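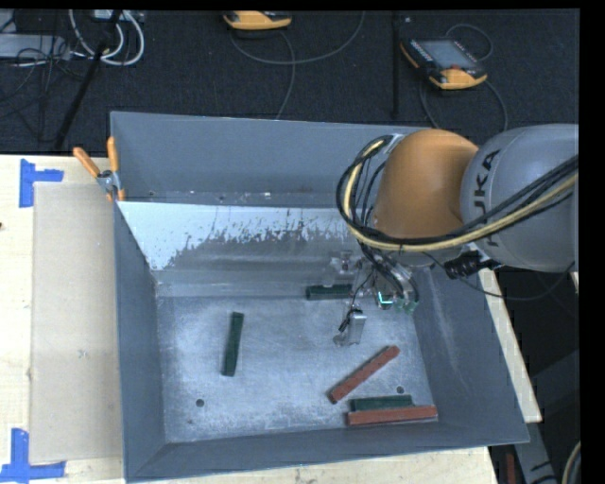
MINUTES OF THE EQUIPMENT AND MATERIALS MEETING
Jaltero Learning Workshop, Upper Room
3/1/24

Present: Agathe Pons (chair), Kelechi Dauda, Wanting Hao, Maximiliano Olivares
Apologies: Haoran Wan
Minutes taken by: Wanting Hao

1. Minutes of the previous meeting

The minutes were read and approved with one correction. Under item 5, "Flonis shelving" should read "Flonis racking". The chair signed the corrected copy.

2. Matters arising

The racking in the store room has been fixed to the wall. Mr. Olivares reported that the lowest shelf still sits too close to the floor for the tall crates and will have to be raised by one notch. He will do this before the next delivery.

The key to the paint cupboard has not been found. A new lock has been ordered and the old one will be drilled out.

3. Block bins

3.1 Ms. Dauda reported on the condition of the grey metal bins. The large open-topped bin shows the most wear. The floor is scuffed and scratched, and on the sloped panel in front of the rear wall the light area is flaking along a ragged edge, with dull grey metal showing beside it. The left wall is smooth and needs no work.

3.2 The meeting discussed whether the bin should be repainted or replaced. Ms. Pons noted that the quote from Dinimon for a replacement of the same size was 197 dollars before delivery. Mr. Olivares was in favor of scraping the flaking edge, sanding it by hand and leaving the metal bare. Ms. Dauda asked that any new coating be put on the upper panel only, as paint on the floor of a bin is soon scraped off by the blocks. This was accepted.

3.3 The two small round holes in the floor of the bin were raised. The meeting agreed that they are to be left open. Small beads and counters are therefore not to be stored in this bin.

3.4 Agreed: Mr. Olivares to scrape and sand the panel. The purchase of a replacement is put off until the summer budget is known.

Action: MO

4. Blocks

4.1 Ms. Hao presented the results of the stock check. The workshop holds 2,334 blocks of all shapes, of which more than 4 crates are still to be sorted by color. The check took longer than planned – several crates had been labeled by shape and others by set.

4.2 It was agreed that the long rectangular blocks will be kept together by shape, with the dark green and the reddish-brown in the same bin. Ms. Dauda had asked for separate bins, but accepted that there is not enough room on the tables for this at present. She asked that her preference be recorded.

4.3 Ms. Hao drew attention to the rough, grainy look of one of the red blocks. The reddish-brown blocks are to be checked by hand for splinters and raised grain. Any block that catches on a cloth is to be set aside in the tray marked for repair and not returned to use until it has been sanded.

4.4 The order for additional blocks from Shao was discussed. The supplier has offered the green in the current shade but cannot promise the same red. Ms. Pons proposed that only green be ordered for now. Agreed.

Action: WH (stock sheet, order), KD (block check)

5. Tables

5.1 The meeting considered the effect of the metal bins on the pale wooden tabletops. Mr. Olivares recommended felt pads under the corners of each bin. Ms. Dauda preferred a single mat, which can be lifted and wiped. After discussion it was agreed to buy two mats and try them until the end of March.

5.2 Bins are to be lifted by two people when full. A notice to this effect will be placed on the store room door.

Action: MO (mats), WH (notice)

6. Labels

Mr. Wan had sent a written note asking that labels be moved from the inside walls of the bins to the outside, where they are less likely to peel. The meeting supported this. Ms. Hao will print a new set in the larger type. Labels for the Flonis racking will be printed at the same time.

Action: WH

7. Any other business

Ms. Dauda asked whether the upper room could be opened earlier on delivery days. The chair will raise this with the building office.

Mr. Olivares reported that the vacuum cleaner needs a new hose. Approved.

8. Next meeting

To be held in the upper room on a date to be circulated by Ms. Pons. Items for the agenda should reach Ms. Hao in writing one week before.

The chair closed the meeting.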